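Arm on the sorting bench - anyone else's place doing this?
Workplace chat > Warehouse and packing

paperclip_moth
Posted October 7, 2019

Hello all, long time reader. I'm at the Stirkeo site, on the small parts sorting bench, and have been since before they moved the canteen. Back in May we were told there'd be an arm coming from Enimex to take over "the repetitive element", meaning the bit I do all day! It's still learning on coloured blocks, so for now the job is getting the stray blue ones out of the red dish and into the blue one. I've been asked to set it up in the mornings and watch it, and I still can't decide if that's a promotion or a long goodbye.
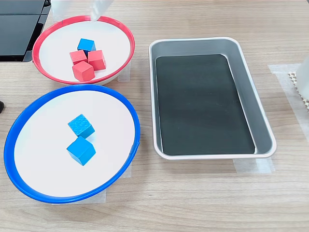 gluegun77
We had the same speech at ours. Three years on the headcount in my section is lower and the people left are doing more walking. They never sacked anyone, they just stopped replacing leavers. Ask about that in writing, would be my advice.

paperclip_moth
That's my worry too, gluegun77. There are 5 of us on the bench and one's off to retire soon. But I'll be fair to it, my wrists were shot by Thursday most weeks and they're much better now that I'm only sorting half the shift. The other half I'm resetting the blocks and writing down what it got wrong (a lot, some mornings).

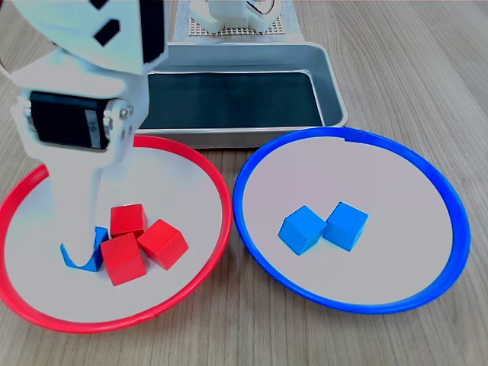 And the writing down is the bit I didn't expect to like. My supervisor never once asked me how I tell a good part from a bad one, and now I've got an engineer asking me that every other day. I've filled most of a notebook. Still on the same hourly rate, mind you.

halfpast_four
Well there you go, they're getting your know-how for nothing. I'd stop talking until they put the rate up.

saltmarsh
Bit harsh. I was at Nguyen when they put the arms in and the ones who got stuck in early ended up with the day shifts. The ones who kept quiet got moved to loading. Not saying it was right.

halfpast_four
So help build it or go and lift boxes. Lovely choice, that.

paperclip_moth
Ha, you're both cheering me up no end. One thing I do miss is the chatting. With hand sorting you could natter away all morning, but I can't watch that gripper and follow a story at the same time. 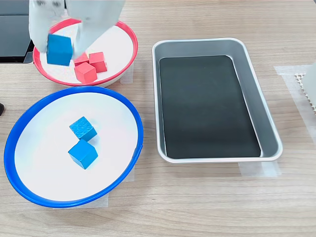
tinlid
Did they give you any proper training for it?

paperclip_moth
Two afternoons with the Enimex people, plus a folder of 118 pages that I've mostly used for looking up the error lights.

tinlid
More than we got. Ours was a Vosier and a phone number.

gluegun77
Who stops it if it goes wrong, you or the engineer? Get that sorted before they move it on to real parts. At ours the blame landed on whoever was standing nearest.

paperclip_moth
Me, according to the folder. I've got a meeting about it next week so I'll bring that up, and the leavers thing, and the rate. Will report back.

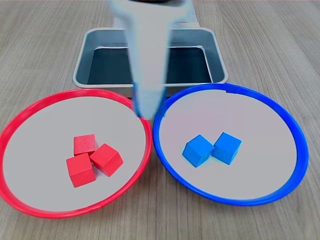

The two plates, with the tray behind.

saltmarsh
Good luck with it. Take the notebook in with you!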